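**Werkstattbuch Esum, Greifer links/rechts - Freitag, Eintrag ab 9:40**

Fehlerbild unverändert seit gestern: Der rechte Greifer verliert beim Spannen von Stoff kurzzeitig die gemeldete Öffnungsweite. Der Wert springt auf Maximum, bleibt dort einige Zyklen stehen und fällt dann zurück. Die Finger selbst bewegen sich dabei nicht. Im Log sieht es aus, als hätte der Bediener losgelassen. Episoden mit diesem Sprung sind für das Training unbrauchbar, der Faltregler lernt daraus ein Öffnen mitten im Zug.

Betroffen sind nach Durchsicht 96 von 251 Episoden. Alle aus der Bettaufgabe, keine aus der Tischaufgabe. Dilier (Auswerteskript) hat sie nicht markiert, weil der Plausibilitätstest nur auf fehlende Werte prüft und nicht auf Sprünge.

Vorgehen heute: dieselbe Aufgabe, gleicher Stoff, nur der Griff variiert. Zuerst Kante aufrollen, beide Enden klemmen, waagerecht auf Zug halten.
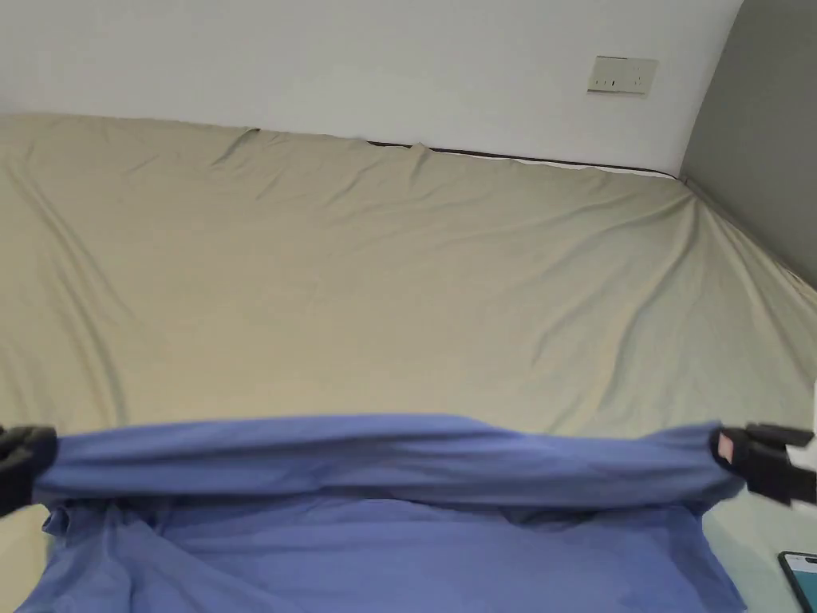 Spannprobe, blauer Stoff, Kante gerollt, beide Greifer geschlossen.

Bei dicker Rolle tritt der Sprung häufiger auf als bei einfacher Lage. Vermutung 1: Die Finger schließen nicht weit genug, der Encoder läuft in einem Bereich, in dem der Magnet schlecht sitzt. Vermutung 2: Querkraft auf die Finger verkippt die Achse. Für 2 spricht, dass der Sprung nie beim bloßen Klemmen auftritt, sondern erst unter Zug. Dzifa hält 1 für wahrscheinlicher und verweist auf die Kalibrierung, die ohne Material gefahren wird. Stimmt, erklärt aber nicht die Seitenabhängigkeit. Links ist in keinem Log ein Sprung.

Zweite Reihe ohne gerollte Kante. Stoff flach ausgelegt, an den unteren Ecken gegriffen und auseinandergezogen, Handgelenke möglichst gerade.

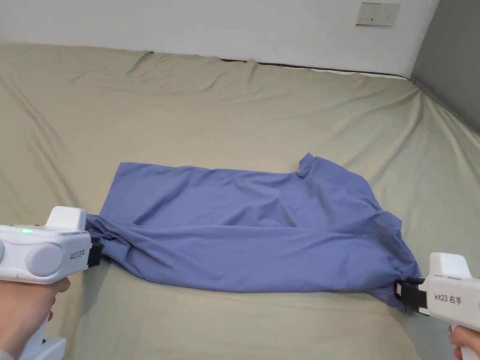

Ergebnis dieser Reihe: 12 Durchgänge, davon 2 mit Sprung. Beide beim Nachfassen rechts, also in dem Moment, in dem sich die Zugrichtung ändert. Das passt besser zu Vermutung 2. Anzeige und Funkstrecke waren in beiden Fällen unauffällig, Paketverlust scheidet aus. Der Zeitstempel läuft sauber durch, nur der Wert ist falsch.

Danach rechten Greifer geöffnet. Lagersitz der Encoderachse hat fühlbar Spiel, links keines. Die Sicherungsschraube war nicht mit Lack gesichert. Laut Aufbauanleitung Amaral, Rev. C, gehört dort mittelfester Sicherungslack hin. Unklar, ob das ab Montage fehlte oder beim Fingertausch im Januar verloren ging. Im Eintrag von damals steht nichts dazu.

Schraube nachgezogen, Lack aufgetragen, nach Aushärtung Nullpunkt neu gesetzt. Kalibrierung zweimal, einmal leer und einmal mit Stofflage zwischen den Fingern. Abweichung zwischen beiden innerhalb der Toleranz.

Kontrolle 14:20, jetzt mit absichtlich schrägem Zug: rechts nach unten, links zur Seite, Stoff in den Fingerspitzen verdreht. Das ist der ungünstigste Fall für die Achse. 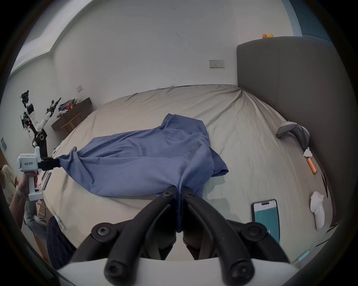

Kontrolllauf mit Schrägzug, Sicht der Kamera am rechten Greifer.

Kein Sprung in dieser Reihe. Das ist noch kein Nachweis, bei Spiel im Lager kommt der Fehler gern nach einer Stunde Betrieb wieder. Dauerlauf steht aus.

Sicherheitsrelevant ist der Punkt trotzdem: Derselbe Encoderwert geht bei Teleoperation als Sollwert an den Roboter. Ein Sprung auf Maximum heißt dort, dass der Greifer aufgeht. Bei einem Hemd egal, bei allem mit Gewicht nicht. Bis der Dauerlauf durch ist, bleibt der rechte Greifer für die Teleoperation gesperrt. Aufkleber ist dran, Sperre in der Konfiguration gesetzt.

Offen:

- Dauerlauf mit wechselnder Zugrichtung, Log ungefiltert mitschreiben
- Dilier: Sprungtest ergänzen, Schwelle auf Änderung pro Zyklus
- die 96 Episoden in Quarantäne verschieben, nicht löschen
- zweites Paar (liegt noch in Hutstead) auf fehlenden Lack prüfen, Dzifa Opoku fragt dort an
- Fingertausch-Anleitung um den Schritt Sicherungslack ergänzen

Nachtrag 16:05: Rückmeldung aus Hutstead, am zweiten Paar fehlt der Lack auf beiden Seiten. Spiel dort noch nicht gemessen.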